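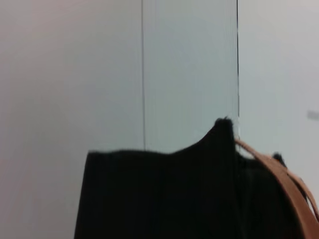
A black fabric item with a tan-brown strap, seen from a robot's wrist camera.

Zisitz Releases Dilover 2, Perception and Grasp Planning Software for Soft Goods

CUSTHORPE, January 24, 2025 -- Zisitz today released Dilover 2, a new version of its perception and grasp planning software for robot arms that handle bags, garments and other items that change shape when they are picked up.

Dilover 2 works from a single color camera mounted at the wrist. It separates the item from the background, marks straps, handles and folds as possible grasp points, and passes a ranked list to the motion planner. The list is updated while the arm is moving, so the arm can change its target during the approach.

Dark fabric was a main focus of the new version. Black cloth shows little surface detail on camera, and views taken close up or in motion are often soft. The earlier version would stop and ask for a second view in these cases. Dilover 2 uses the outline of the item and any contrasting parts, such as a strap, and carries on if its confidence score is above a limit set by the user.

"Our customers kept sending us logs of black bags," said Tia Inskip, head of perception at Zisitz. "The planner was fine. It was waiting on a mask that never came. We rewrote that part first, and most of the other changes followed from it."

The segmentation model was retrained on 2,000 recorded picks, 597 of them with black or very dark items. Grasp updates are now sent every 300 milliseconds. The release also includes a log viewer that plays back wrist camera footage next to the planner's choices, and a command-line tool for moving settings over from Dilover 1.

Returns processor Tindall has been testing the software at its Custhorpe site since November, on 14 robot cells.

"The log viewer is what my team uses most," said Leonidas Kontogiannis, automation manager at Tindall. "When a pick is skipped, we can see which grasp points it had and what score it gave them. We still route long loose straps to a manual station."

Dilover 2 is available now to customers with a current support contract. Dilover 1 will receive fixes until November. Installation notes and the full list of supported arms are in the customer portal.

Media contact: Zisitz Press Office, Custhorpe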